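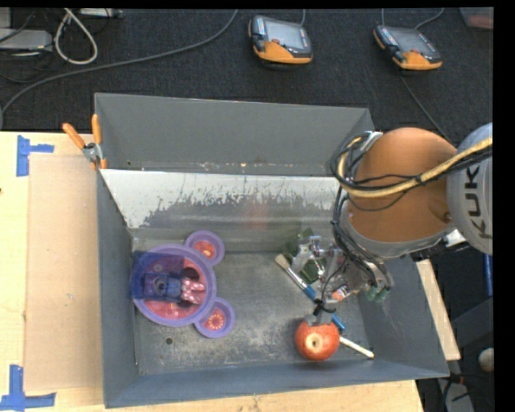
I have been on a tear with the kids' art supplies since New Year's, and my kitchen is paying for it. It started when I went looking for one decent brush to touch up a windowsill and ended up with every drawer in the hallway turned out on the floor (if you have small children you know how this goes). A paintbrush with a blue handle, an apple, a purple plate shaped like a mouse head, all in the same gray metal bin. I love a mouse-ear plate, by the way! The two little ears are just right for a squirt of color each, and the big round middle is where you mix. Once a plate has held paint, though, it stays a paint plate forever, and I write PAINT on the bottom in marker so it doesn't sneak back to the lunch table.

So, my system, such as it is. Everything with bristles goes in one place, handle down. I used to stand them bristles down in a jar and then wonder why they all came out looking like old brooms. White bristles are the worst for this, they show every bit of dried green. I wash ours with plain dish soap in my palm and lay them flat overnight on a towel, and the next morning they go in the tall Brosetura canister my sister gave me. It holds 14 brushes before it starts getting silly.

Food gets its own bowl, up high. Last August I found an apple at the bottom of the craft box that had been there long enough to have a personality, and I would rather not repeat that.

Then there's the paper. I bought a pack of 200 sheets at Bednárik because it was on sale and I am weak, and it has been sliding off the top of the fridge ever since. It now lives in a flat Guteo tray under the couch, where the kids can get at it without climbing anything. That has worked out better than anything else I've done this month, and it took me two minutes.

Several of you asked after my last item what to do with plastic plates that have lost their mates. Please bring them to the swap table! Janka Kratochvíl is setting it up in the front room at Staltard again, and she'll take plates, cups, brushes with some life left in them and any jar with a lid. She won't take crayons under an inch long (I asked, I have a bucket of them). Give things a rinse before you come, and if you have a spare mouse plate, come and find me first, I'd like a second one for the glitter glue.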